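Equipment Planning Forum
Board: Procurement and Budgets
Thread: Hand-held gripper pairs for household recording - how many for next year?

Posted by a_brandao
Sunday, October 11, 2020

Colleagues,

The Lerncombe group has been asked to submit its equipment request for the coming year before the end of December. The largest line is hand-held gripper pairs for recording household handling work, and I should be grateful for comments before the figures are fixed.

The present draft provides for six pairs. Five would be in regular use and one would be held as a spare. The plan is 487 recorded sessions over the year, all in ordinary homes, with small packaged goods handled on dining tables and similar surfaces. Mounting hardware and storage are budgeted separately and need not be discussed in this thread.

My questions are the following.

1. Working conditions. Members who have not attended a session may find it useful to see the type of table concerned. Both grippers are over the cloth and the mat, the goods are small, and the camera moves a good deal as the operator works.
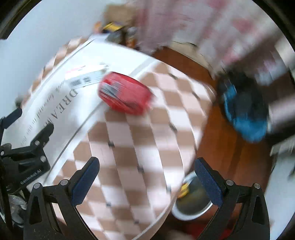
2. Spares. Is one complete spare pair sufficient, or should we buy finger pads and pivot pins in quantity and do without the sixth pair?

3. Timing. Should the whole order be placed at once, or divided into two deliveries?

Albertina Brandão
Lerncombe

Posted by jjanssen

On question 2, I would advise against removing the sixth pair. At Oltach we budgeted for parts only and regretted it. A pad can be changed in a few minutes by someone who has been shown how. A bent linkage cannot, and the operator is then without work until the post arrives. We lost 5 full days of recording that way during one month.

I would also ask that the request state clearly who is allowed to carry out repairs. Our purchasing office queried this twice.

Jörg Janssen

Posted by ldanko

I must disagree with the previous contributor, at least in part. A sixth pair is a large sum to leave in a cupboard. In our own stores a spare set was taken out so often for demonstrations that it was as worn as the others by the spring.

My greater concern is picture quality. In the view under question 1 the checks of the cloth are drawn out into slanting shapes, and the small lettering on the white mat is mostly smeared, although the large word DREAM can still be read. The top of the little white package is nearly lost in glare. If the sessions depend on reading labels, I would put the money for the sixth pair towards better cameras and lamps.

Libor Danko

Posted by a_brandao

Thank you both. For clarity, reading labels is not a requirement of the work. We need the position of the fingers and the general outline of the goods. I accept that the glare is a fair point and will add a line for matt table covers, which are cheap.

Posted by tmorais

May I ask whether the draft allows for transport cases? Kaushik has quoted us for padded cases at a reduced rate for orders of 200 or more, which is of no help to a group of this size, but Ploter will supply single cases at list price. We use theirs. The catches are poor and the foam is good.

On timing, I support two deliveries. Changes to finger design are common, and it is better to have half the order unaffected.

Teresa Morais

Posted by jjanssen

Two deliveries will mean two sets of acceptance checks and, in our experience, two slightly different sets of equipment. Mixed pads on the two hands caused us more trouble than any late change of design. If the order is divided, please at least buy all the pads from one batch.

As to Mr Danko's remarks on movement, a faster shutter needs more light, and more light in a private home means stands and cables on the floor. I would not wish to be responsible for that.

Posted by ldanko

The lamps I had in mind are small and clamp to a shelf. No stands are involved. I maintain my view on the sixth pair, but I withdraw the suggestion on cameras if labels are not needed.

Posted by apacheco (moderator)

Members are reminded that supplier quotations should not be posted in full on this board. General remarks on price, as above, are acceptable.

Speaking for myself, I would keep the sixth pair and lock it away with a signing-out sheet.

Albertina Pacheco

Posted by a_brandao

The draft has been amended as follows. Six pairs, in a single order. Pads from one batch, with a second full set of pads and pins. Matt table covers. Six single cases from Ploter. Lamps have been moved to the optional list, with Mr Danko's note on clamps attached.

I have not settled who may carry out repairs and would welcome the wording used at Oltach, if it can be shared.

Posted by jjanssen

Sent to you by private message. Please remove our building number before you use it.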